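생활폐기물 관리 입문
제5강 강의 노트: 분리배출과 중간 보관

이 노트는 수업에서 말한 내용을 정리한 것입니다. 제4강의 수거 차량 부분을 아직 읽지 않은 분은 먼저 읽어 주십시오. 교재는 129쪽부터 142쪽까지입니다.

1. 지난 시간 복습

폐기물의 흐름은 발생, 배출, 수거, 중간 보관, 처리의 순서로 설명했습니다. 많은 학생이 과제에서 배출과 수거를 같은 단계로 썼습니다. 배출은 주민이 하는 행동이고, 수거는 지자체나 업체가 하는 일입니다. 책임을 지는 사람이 다르니까 구별해서 써야 합니다.

2. 배출 방식의 비교

배출 방식은 크게 문전 배출과 거점 배출로 나눕니다. 문전 배출은 집 앞에 내놓는 방식이고, 주민에게는 편합니다. 그러나 차가 자주 멈추어야 하고 좁은 골목에서는 시간이 오래 걸립니다. 거점 배출은 정해진 장소까지 주민이 직접 가져가는 방식입니다. 수거 비용은 줄어들지만, 거점이 멀면 참여가 낮아집니다.

수업에서 본 두 마을을 다시 적습니다. Wulholm은 언덕에 집이 흩어져 있는 마을이고, 거점이 12곳 있습니다. Orketness는 항구를 따라 집이 모여 있어서 문전 배출을 유지합니다. 두 마을의 인구는 비슷하지만 선택이 다릅니다. 시험에서는 어느 쪽이 좋은지를 묻지 않습니다. 지형과 주거 형태가 선택에 어떻게 영향을 주는지 설명할 수 있어야 합니다.

3. 혼입과 오염

혼입은 다른 종류의 물건이 섞여 들어가는 것입니다. 오염은 같은 종류이지만 음식물이나 기름이 묻어서 재활용이 어려운 상태입니다. 예를 들면 종이 수거함에 들어간 유리병은 혼입이고, 기름이 밴 피자 상자는 오염입니다. 한국어로 읽을 때 두 단어가 비슷하게 느껴질 수 있지만 대책은 서로 다릅니다. 혼입은 안내판과 투입구의 모양으로 줄일 수 있고, 오염은 가정에서 헹구는 습관이 중요합니다.

혼입률을 계산할 때는 무게를 쓰는지 부피를 쓰는지 반드시 밝히십시오. 빈 플라스틱병은 부피는 크지만 가볍습니다. 같은 표본이라도 결과가 많이 달라집니다. 계산 순서는 교재 135쪽의 표를 보십시오.

4. 중간 보관 용기

용기의 재료로는 플라스틱, 금속, 천을 다루었습니다. 플라스틱 용기는 가볍고 값이 싸지만 햇빛에 오래 두면 약해집니다. 금속 용기는 무겁고 소리가 크지만 날카로운 물건에도 잘 견딥니다. 천 자루는 접어서 보관할 수 있고, 젖은 물건에는 맞지 않습니다.

형태도 중요합니다. 벽이 아래로 갈수록 좁아지는 용기는 내용물이 바닥 가운데로 모이고, 비울 때 모서리에 남는 것이 적습니다. 대신 같은 면적에서 담을 수 있는 양은 조금 줄어듭니다.
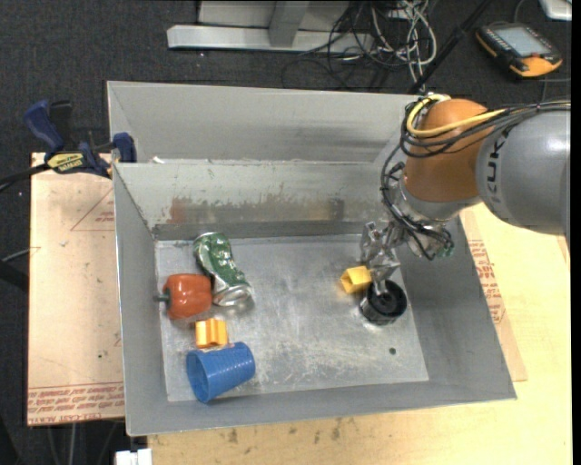

그림 5-1. 벽이 경사진 회색 금속 용기. 바닥에 긁힌 자국이 있고, 안쪽 뒷벽은 표면이 벗겨져 있다.

금속 용기의 점검 항목은 표면의 마모, 녹, 용접 부분의 틈, 바닥의 변형입니다. 긁힌 자국만 있으면 보통 계속 사용합니다. 틈이 생기면 액체가 새기 때문에 수리하거나 교체합니다.

5. 과제

Grønli와 Graltholm의 자료(배부한 표)를 읽고 다음 내용을 한 쪽으로 쓰십시오.
- 두 마을에 알맞은 배출 방식과 그 이유
- 혼입을 줄이기 위한 방법 두 가지
- 보관 용기의 재료와 형태

표의 숫자를 그대로 옮기지 말고 자기 문장으로 설명해 주십시오. 제출은 다음 수업 시작 전까지이고, 종이로 냅니다. 제6강에서는 퇴비화를 다룹니다.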